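Flikent ändert Frontdekore für Gemeinschaftsküchen

Der Möbelhersteller Flikent stellt die Frontdekore seiner Einbauschränke für Kantinen und Gemeinschaftsküchen um. Ab Februar entfallen die bisherigen Unifarben der Serie Stiria. An ihre Stelle treten 2 Holzdekore mit senkrechtem Verlauf, lieferbar in Beige und in Grau.

Nach Angaben von Produktleiterin Modupe Bako betrifft die Umstellung 744 Artikelnummern. Korpusmaße, Bohrbilder und Scharniere bleiben unverändert, vorhandene Schränke lassen sich daher mit den neuen Fronten nachrüsten. Für die Altfarben gilt eine Restlieferfrist bis zum Sommer, sofern die Bestellmenge unter 200 Stück liegt.

Die Fertigung erfolgt im Werk Trindambridge. Dort wurde die Kantenbearbeitung umgerüstet, um auch Türen mit gerundeten Ecken in einem Durchgang herzustellen. Eckschränke erhalten Seitenteile im gleichen Dekor wie die Front.

Beschriftungsschilder für Besteck, Servietten oder Einwegstäbchen sind wie bisher gesondert zu bestellen.
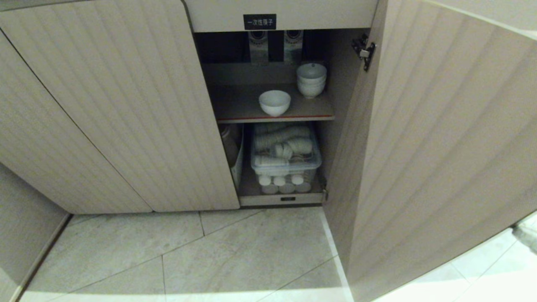 Preise und Lieferzeiten

Die Listenpreise steigen je nach Frontbreite geringfügig. Die Serie Leone ist von der Umstellung ausgenommen.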